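# What the second arm costs

The quote for a two-arm cell usually lands on a plant manager's desk at a bad time. At Trosel, a contract shop that assembles and tests cable harnesses in Firkmont, it came in November, three weeks after the yearly budget was closed. The shop had asked for one arm. The integrator, Ostrowski, came back with a price for one and a price for two, and the second price was not double the first. It was a good deal more than the shop had set aside all the same.

Shops that buy their first robot tend to budget for the arm. The arm is the part with a list price, and it is easy to compare. In Trosel's case the arm made up less than half of the total. The rest went to grippers, mounts, a stand, guarding, wiring, a safety review, programming time and training for two shifts. None of those lines was large by itself. Several were missing from the first draft of the budget.

Gripper fingers were the line that moved most. The first draft carried one set per arm. The final one carried four, along with a small yearly sum for replacement pads. Pads wear, and a shop that handles plastic connectors all day will want soft ones, which wear faster. Trosel now buys them in lots of 50 and charges them to consumables, the same account as gloves and labels. A single pad costs $6.93 when bought that way, and a lot sits in a drawer next to the cell. The maintenance lead wanted them treated as spare parts. Accounting won that one, mainly on the grounds that spare parts need a signature to leave the crib.

The case for the second arm came down to the cables themselves. A rigid part can be picked up, turned and set down by one gripper. A cable has a stiff end and a long limp middle, and a single gripper that holds the plug has no say in where the rest of it goes. The shop had three ways to deal with that. It could build a fixture for every cable type, keep a person at the station to guide the loose end, or pay for another arm.

Fixtures looked cheapest at first. Trosel priced them at $200 apiece, made in its own tool room. The trouble was the number of part numbers. The shop runs short orders, and the mix changes every few weeks. By the planner's figures, fixtures made sense for any cable ordered in runs above 2000. Below that, the tool room would be making fixtures for jobs that might not come back. Most of the shop's orders are below that.

The shop asked Prullov, a used-equipment dealer two counties over, for a price on a secondhand arm to pair with a new one. The price was fair, but the controllers did not match, and Ostrowski would not quote a fixed sum for getting them to work together. The shop dropped the idea after one meeting. Buyers who go this way should get the integration price in writing before they put down a deposit on the used machine.

In the end Trosel split the purchase. The first arm, the stand and the guarding went on that year's budget. The second arm went on the next, with the stand drilled and the power run for it from the start. Paying the electrician once saved almost 693 dollars, by the shop's own estimate, and avoided a second shutdown.

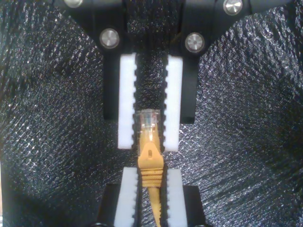 *One gripper on the plug and one at the cable: a yellow Ethernet patch cable between two sets of notched white pads.*

The schedule had slack in it for programming, and the shop used all of it. Patch cables were taken up first, as a simple part to learn on. Harnesses with more than one branch are still done by hand and are not in the plan for the coming year.

For shops putting together a first request, Trosel's planner now keeps a one-page sheet that goes out with every inquiry. It asks the integrator for separate prices on these items:

- arm and controller
- grippers, with finger and pad sets listed apart
- stand, guarding and wiring
- safety review
- programming, by the day
- training, by the shift
- the cost of adding a second arm later

The last item was added by hand on the original sheet and has since been typed in.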